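Chapter 6
Loading the Vehicle: Weight, Balance and Stopping Distance

Every driver learns early on that speed changes how a car behaves. Far fewer give much thought to what is sitting in the trunk, and that is a pity, as weight is one of the most interesting subjects in all of driving! In this chapter you will see how a load changes steering, braking and tire wear, and you will learn to work out whether a vehicle is carrying more than it should.

Start with payload, the total weight a vehicle may carry on top of its own. The number is usually found on a sticker inside the driver's door frame. It includes people as well as cargo, which surprises many new drivers.
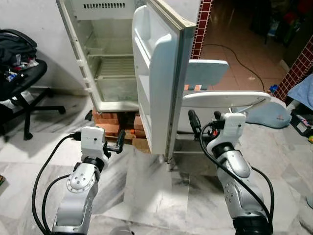

Weight is only half of the story, and where it sits matters just as much. A tall load raises the center of gravity, the point around which the whole vehicle balances, and a van with a high center of gravity leans further in a bend. Think of a refrigerator standing on a stack of bricks: it weighs the same as it would on the floor, but all of that weight now sits higher up. The same thing happens when you put heavy boxes on a roof rack. Keep heavy items low, close to the middle of the vehicle, and tied down (a refrigerator door that swings wide open on a curve can do real damage).

Now let's put some numbers to this. The Plesport delivery van used in our exercises has a payload limit of 719 kilograms. The driver weighs 86 kilograms and the toolbox 28 kilograms. How much is left for cargo? Subtract both from the limit and you get 605 kilograms. Write that figure down - you will need it again in Section 6.3.

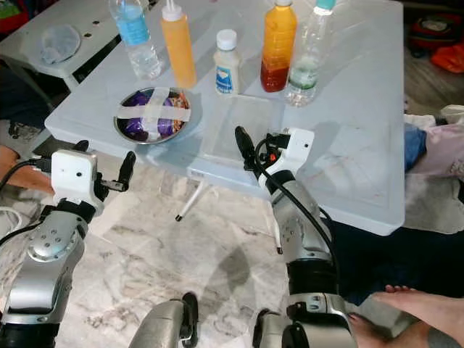 Braking comes next. A loaded van has more energy to lose before it stops, so the driver must leave a bigger gap and brake earlier. Section 6.2 follows the Egilsson route, a long downhill stretch where you will plan each braking point for an empty van and then for a full one. Try it both ways and compare your answers with a classmate's.

Key terms: payload, center of gravity, following distance, load shift.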